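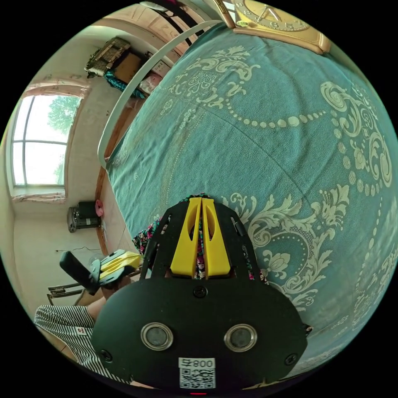 Clothes scheme for people moving home opens in Clerkham

For release: April

A new service that helps people sort, fold and pack their clothes before a house move has opened for bookings in Clerkham. Baltholm, the home storage firm behind it, says the work is done in the customer's own bedroom, with the bed used as the sorting table.

The service is called Gisar. A visit lasts 2 hours and is carried out by 2 members of staff. Everything is taken from drawers and wardrobes, laid on the bed, folded and put into piles that can go straight into boxes. Customers decide what is kept and what goes.

Noreen Madigan, who runs the service for Baltholm, said: "People tend to leave the bedroom until the night before, and then it all goes into bin bags. We would like to see it folded first. A made bed is the best surface in most homes. It is wide, it is clean, and you can walk round most of it."

Staff ask for the bedspread to be left on. Heavier things such as jeans and trousers are folded first and stacked at one side, which leaves the rest of the bed free for light and printed fabrics. These take longer, as thin cloth slips and has to be smoothed out before each fold. 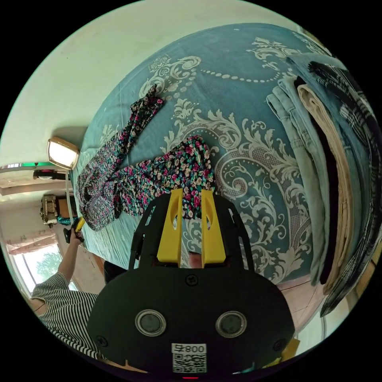
Jeans, trousers and a plaid garment stacked on the bed, with a floral piece still to be folded.

Baltholm began planning the service after a survey of its storage customers. Of the 3,579 people who replied, clothes were named most often as the part of a move they had put off. Many also said they had paid to move things they no longer wore.

Clothes that customers do not want can be left in a separate pile. With the customer's agreement, staff will take them to the Jayawardena shop in Clerkham, where they are checked and put on sale. Anything too worn to sell is sent on as rags.

Sudheer Raju, manager of the Jayawardena shop, said: "We get a lot of bags after a move, and much of it arrives creased or mixed up with bedding. If it comes to us folded and in types, it can be out on the rails the same afternoon – that makes a real difference to a small shop."
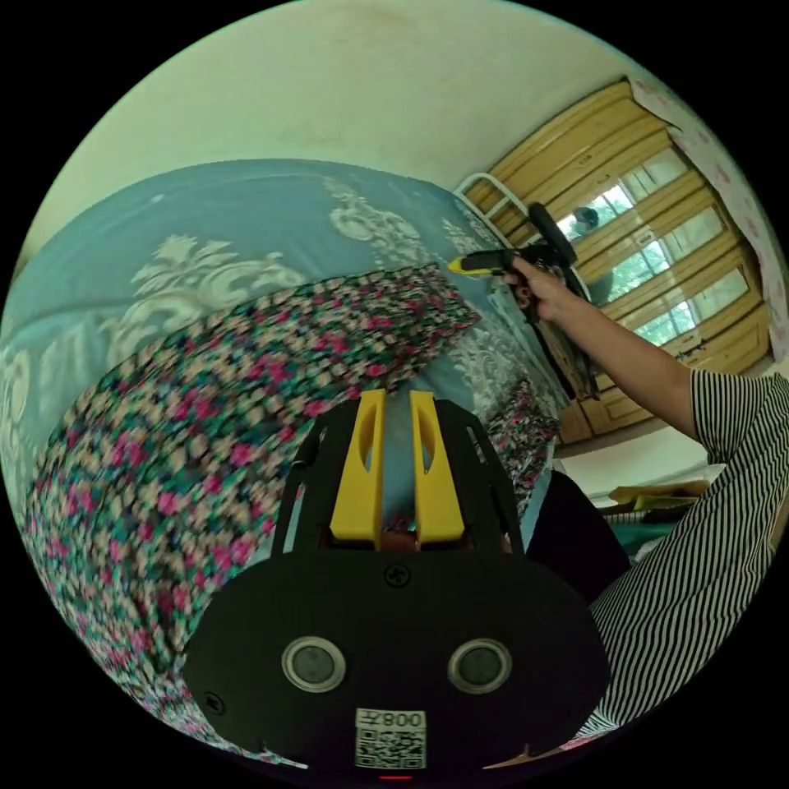 Booking and what to expect

Visits can be booked up to 6 weeks before a moving date. Morning and afternoon times are offered. Customers are asked to strip nothing from the bed, to clear the floor on at least one side of it, and to have boxes ready if they are using their own. Boxes can also be bought on the day.

Baltholm does not pack shoes, jewellery or wet laundry as part of the visit. Curtains and spare bedding can be added when booking – please say so at the time, as they need larger boxes.

Bookings are taken at the Baltholm desk in Clerkham. Press enquiries should be addressed to Noreen Madigan at the same office.

Ends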